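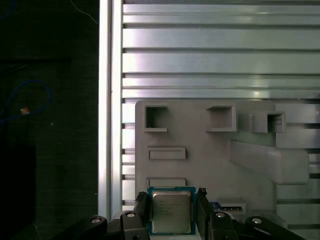

Burkthorpe bench gallery, part 3. Desktop parts, mostly processors and where they sit before they go in a board. Quick page, more words when I get time. Old parts page from 2024 is still up but half the links are dead, will fix. Processors first as that's what most of the mail is about. Metal lid up top, lines of tiny etched print in one corner, a thin teal-green edge showing all round with gold dots along it. That edge is the bit to watch. Scuffs on the lid, fine, whatever, the paste covers it. Scuffs on the edge and I start worrying.

Print on the lids is a pain to read by the way. Tilt it under a lamp, or write the part number down before the paste goes on. I have wiped off a perfectly good job more than once just to check a number. Don't be me.

The bench also handles the parts for the Andska refurb list, about 80 desktops, so there is a lot of the same thing over and over. Everything gets a place to sit. Loose chips on a bare table end up on the floor sooner or later and then its an evening with a magnifier.

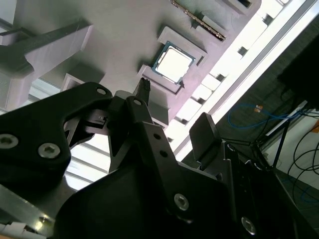

Processor in its holder. White raised walls, sitting slightly rotated in the pocket.

Square pockets beat foam for this. Foam sheds, and foam hides the corners. We had 700 foam squares from Liew once, gave most of them away and the rest are under table legs. If you are making your own holders leave an opening in the wall so you can get at the chip. And go a hair bigger than you think, a tight pocket is worse than a sloppy one.

Next, the towers.

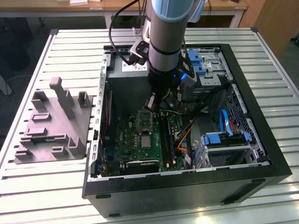 Laying the case down is how we do all of these now. Upright is ok for a quick look but for anything to do with the board you want it flat, side panel off, opening facing up, and decent light. Screws roll less too. Cables are the other half of the job, and with a tangle like the one in the middle of this tower you want to sort out what goes where before you start pulling. Power supply up in the corner, memory slots beside the processor, pretty ordinary layout. Green board, so no style points.

Somebody wrote in asking if the slot brackets at the back need to come out. Only if a card is going in that slot. Leave the rest, they are sharp and you will not find them again.

Power supply labels next. Most of the November mail was about power supply markings.

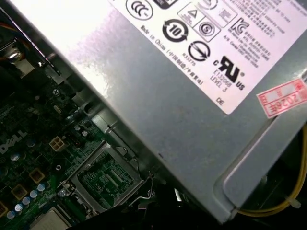

Himico sent over a sheet for logging this sort of thing, one row per unit, and we have been filling it in as we go. Model, markings, any sticker, condition of the casing. Takes a minute each. Boring but it saves opening the same tower twice, wich I have done. Scuffs go in the condition column, not the notes column, please, if you are sending yours in.

More memory and heatsinks on the next page, once sorted. Mail is slow at the momnet, try after 6 in the evening.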